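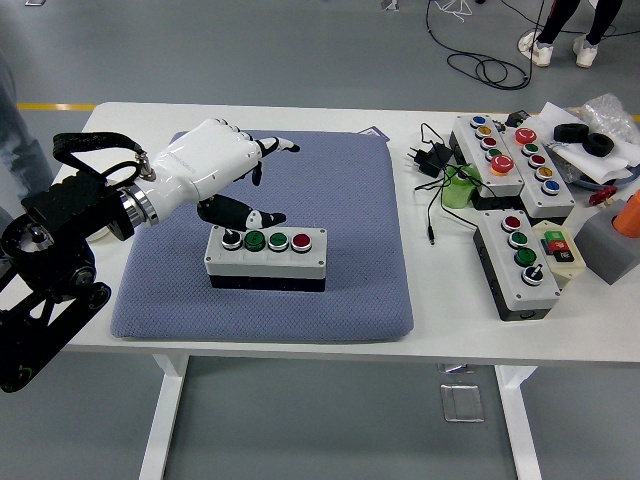
Reading time: 4 minutes

Unit 6. Operator stations after automation

Course: Work Systems and Control, part 2
Handout for the December session. Read before the lab. Bring the task sheet from Unit 5.

6.1 Scope

Unit 5 covered the machine side of the Trotard line. Unit 6 covers the control station and the person assigned to it. The question for this unit is which parts of an operator's job stay with the operator when a robot hand is given the buttons.

The usual reason for putting a hand on an existing panel is cost. Older machines have no network port, and the panel is the only interface the builder supplied. Rewiring means opening the cabinet, changing the drawings and repeating the safety check. A hand that can press a button and turn a selector leaves the cabinet closed. It also leaves the panel in place for a person, and most of the questions in this unit come from that.

6.2 Types of control

Push button, momentary. One press, one signal. The hand needs position and a short stroke. Too little force gives no signal; too much loads the mounting.

Rotary selector switch. Holds its position after release. The hand has to grip or push the knob around, then confirm where it stopped. A finger arriving from above can block the view of the knob, so confirmation is normally done after the hand has backed off.

Mushroom-head emergency button. Reserved for people in every layout used in this course. The robot may be trained to recognize it. It is not given a task that ends on it.

The layout on the bench carries all three types. The box on the mat has a black selector at the left end of the row, then two green buttons and a red one. Two of the boxes grouped on the right have a large red mushroom head at one end and smaller buttons in four colors. Note that the two green buttons on the mat box are next to each other. Color alone does not separate them, and the task instruction must give a position as well.

6.3 The Driltthorpe case

Driltthorpe is a packaging plant with three shifts. Before the change, one operator ran one station: start, stop, mode change, fault reset, log entry. The station log for a typical shift held 137 entries. Most were routine restarts after a short stop.

The plant moved the restarts to a robot hand and kept mode changes and fault resets with the operators. One operator then covered three stations. The log grew to 155 entries per shift per station, as the hand recorded every press and the operators had not.

Changes in the work, as listed in the Sundell review:

a) Walking distance went up. Operators no longer stand at one panel.

b) Restart knowledge thinned out. New operators met a manual restart only when the hand was down, often at night.

c) Faults arrived without context. Under the old arrangement the operator had heard the machine before it stopped. Under the new one they were called to it afterward.

d) Pay grade did not change in the first year. The job description did, twice.

e) Two operators per shift were trained to teach new positions to the hand. Those places were filled by seniority. The review recommends a skills test open to all shifts.

6.4 Shared panels

When a person and a hand use the same panel, control must belong to one of them at a time. The Paredes procedure, used in the lab, is:

1. The operator requests the panel.
2. The hand finishes or drops the current stroke and withdraws.
3. The station shows who has control.
4. The operator works.
5. The operator returns the panel. The hand does not take it back by timeout.

Step 5 is the one plants most often want to remove. At Driltthorpe the timeout was set to 300 seconds, then disabled after operators reported reaching for a selector as the hand came back in.

6.5 Exercise

Work in pairs. Using the Unit 5 task sheet:

Mark each task as person, hand or shared. For each shared task, write the handover using the five steps above.

Choose one task marked hand. State how an operator will stay able to do it by hand, how often they will practice, and on whose time.

Write one instruction for a panel with two identical green buttons. Trade with another pair and check whether it can be read two ways.

Length: one page, two at most. Hand in at the start of the Unit 7 lecture.

6.6 Terms

Stroke: one complete press, from approach to withdrawal.
Handover: transfer of control between person and hand.
Coverage: number of stations assigned to one operator.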